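Winomthorpe

Print this article | E-mail to a friend

Filed under: Places to visit > Villages and small towns > Coast

Winomthorpe is a large village and former fishing harbour on the northern shore of the Jovstead estuary. It is best known to visitors for its tidal causeway, its salt houses and the coastal path that starts beside the old lifeboat slip. The village has 909 permanent residents, a figure that rises a good deal in the summer months when the holiday cottages are let.

Location and access

The village lies at the end of a single road, which leaves the main route at Jovstead and follows the sea wall for most of its length. There is no railway station. Buses run from Jovstead all year, with a reduced timetable from November until Easter. A foot ferry crosses the estuary in summer, weather permitting, and carries bicycles at no extra charge. Drivers are asked to use the field car park at the top of the hill, as the streets near the harbour are narrow and have no turning space.

History

The earliest buildings were put up by salt makers, who boiled seawater in shallow pans and sold the salt inland. Fishing became the main trade later, and the stone harbour was built to shelter the herring boats. The catch declined over several decades and the last boat to land herring was sold away. Most of the net lofts were turned into houses, though two still keep their outside stairs and loading doors.

The historian Naledi Msimang, whose short guide to the village is sold at the post office, traces the present street plan to the salt trade. In her account the lanes run at an angle to the shore because they followed the drains that once carried water to the pans. Older guidebooks give the slope of the ground as the cause. 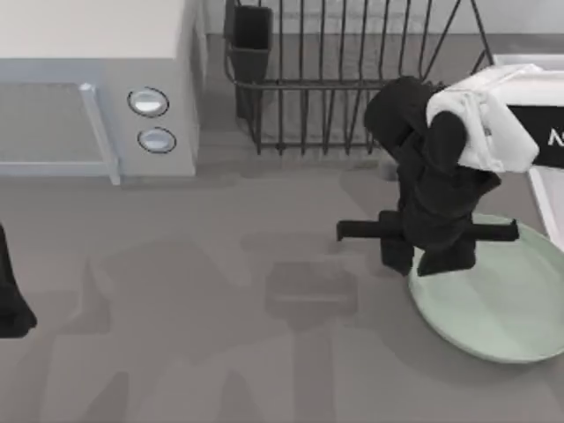

Main sights

The causeway leads to Prekine, a low grassy island with the remains of a chapel and a walled garden. It can be crossed on foot for a few hours either side of low water, and the safe times are posted on a board at the landward end. Prekine is a nesting site for terns, and the northern beach is roped off in spring and early summer. Dogs must be kept on a lead.

The salt houses stand in a row behind the harbour. One is open to the public and has a small display on salt making. The parish church, on higher ground, has a tower with 294 steps in two flights, the upper one steep and poorly lit. From the top there is a clear view across the estuary to the Jovstead marshes.

Walking

The coastal path heads east over the cliffs to Furtună Cove, named after a trading ship that was wrecked there. The walk takes half a day there and back and is muddy after rain. The cove has a shingle beach but no café, shop or toilets.

Staying and eating

There are two inns, several guest houses and a campsite with more than 200 pitches, which closes for the winter. Both inns serve food at midday and in the evening. The bakery on Pan Lane opens at 7 am and usually sells out of its seed loaf by mid-morning.

See also

Jovstead
Prekine (island)
Furtună Cove
Tidal causeways
Salt making on the coast

Print this article | E-mail to a friend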